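Write the stop rule before the task

By Nele Jacobs
November 2, 2024

Most groups that train robot arms on small sorting jobs have a task sheet. It says what goes where. Very few have a sheet that says when a run should be thrown out, and I think that second sheet should come first.

At Callness we wrote ours in February, after Gadisa Gudeta and I scored the same 82 runs and disagreed on 10 of them. We both knew the job. We just had different ideas of what a spilled candy meant.
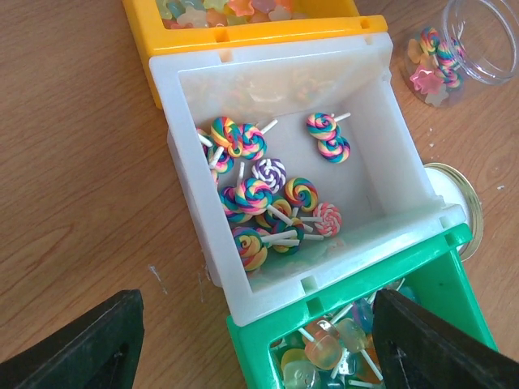

Swirl lollipops in the white bin, with two more in the jar.

Loose candy is a fair test for a rule like this. Sticks cross, pieces hide under other pieces, and a jar on its side can be part of the setup or a mistake. If the sheet doesn't say which, each operator will decide alone.

Two arms make it harder. Our sheet now says how close the grippers may come and which arm gives way. Yeshi Feyisa wanted that left to the operator's judgment – a fair view, but judgment can't be checked later by someone else.

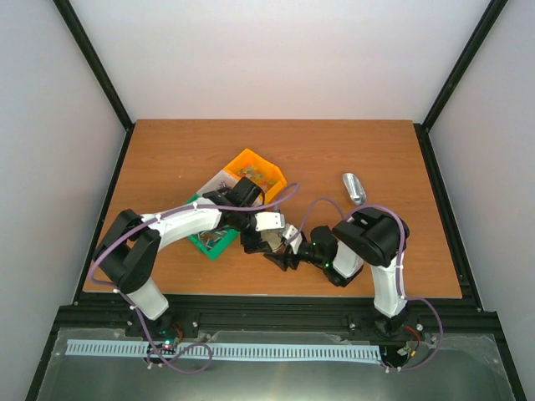
Both arms working over the bins.

I would also ask for a second reader on every rejected run. It costs us time, and Branwen Gape has told me so more than once. I still prefer it to a clean-looking set that two people would score two ways.

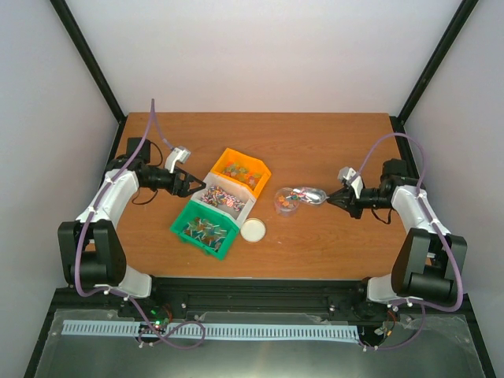
Standards and Practice

The sheet should fit on one page and carry a version number. Ours is on version 3. When a rule changes, the old runs keep the old number, and they stay in their own folder until they are scored again.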